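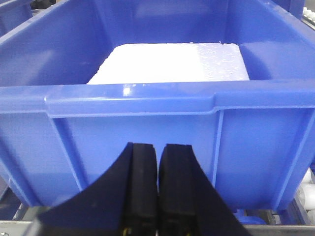 A slab of white polystyrene at the bottom of a blue plastic bin.

The Fibre Years

My grandmother ate prunes and did not discuss it. Three a morning, from a saucer, with the curtains still drawn. She would have been baffled by the current state of affairs, in which perfectly nice people put down their forks at dinner and tell you their daily total in grams.

Fibre has arrived. It took its time. Fat had its decade as the villain, sugar took over the part, and protein has lately been added to everything short of bathwater. Fibre sat at the back in a cardigan, waiting to be asked. Now the health shop in Trosdale has given it a whole bay, between the candles and the magnesium, and the bay is usually being looked at by a man in cycling shorts.

I went in January, when resolve is high and the evenings are no use for anything else. I came out with a bag of psyllium husk, a bar that promised to support my inner garden, and a loaf from the Gunden bakery across the road that weighed as much as a small dog. The loaf cost almost £4. The husk came with a warning to drink plenty of water, printed in the sort of type normally kept for electric fences.

Take the warning seriously. Psyllium stirred into a glass and left while you answer the telephone becomes a solid. I turned mine upside down over the sink and it stayed where it was, looking at me.

The dull truth, and the reason there is so little money in it, is that fibre is mostly the part of the plant we used to be too poor to throw away. Beans have it. So do oats, lentils, pears with the skin on, cabbage, nuts and the brown version of anything sold in white. Adults in this country are advised to eat 30 grams a day and most of us fall well short, which has been the case for so long that dietitians must sigh in their sleep.

The other dull truth is that you should go slowly. I didn't. I went from toast to the full bean in a weekend, and by the second evening I was sleeping in the spare room by mutual agreement. The usual advice is to add a bit at a time over some weeks and drink more as you go, and if your insides already have a diagnosis, ask your doctor before you listen to a magazine.

What I had not expected was the conversation. At the Fairweather, where I have had lunch for 22 years without anyone remarking on my plate, the menu now gives chickpeas a paragraph. The shepherd's pie has lentils in it and a little green leaf beside its name. At the next table two women were comparing stewed apple. One had moved to Kustgate for the sea air and reported that the greengrocer there did a kidney bean you could really rely on.

I am over 60 and have seen off the grapefruit, the cabbage soup and a brief, expensive summer of wheatgrass. I expect to see this one off as well, although I notice I've kept buying the loaf. It makes good toast if you cut it thin, and cutting it thin counts as exercise.

The inner garden bar I gave to my neighbour's boy. He brought half of it back.

Contact us | Subscriptions | © Trosdale Magazine. All rights reserved. | Back to top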